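May, late evening

Second block on the Ditlow task set. Target was 51 demonstrations by hand-held gripper and we stopped at 51, of which 15 are out. Most of the rejects are mine. I close the fingers before the approach has settled, and in replay the tool path shows a small sideways jerk at contact. A policy trained on that will learn the jerk.

Changed two things after lunch. First, a full stop before every grasp – one breath, then close. Second, the start pose now varies by a hand's width each time, where in the morning I kept returning to the same spot out of habit. Replay looks cleaner. Whether it trains better I can't say until the Narkov run finishes.

Mei-kuen did the same task by remote control on the other rig and took nearly twice as long per demonstration. Her paths are smoother at the end and worse in the middle, where the delay makes her overshoot and come back. We agreed to keep the two sets separate for now.

Running total for the month is 882 against a plan of 2,000. Disk is fine, calibration held all day, my wrist less so. Tomorrow: redo the 15, then start on the drawer.

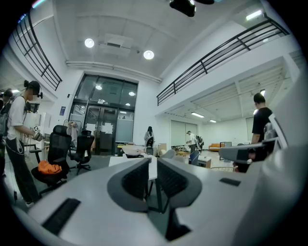

Sum-yee Yen: Did you keep the 15 rejects? I'd label the jerky ones and hold them back for testing the filter before you delete anything.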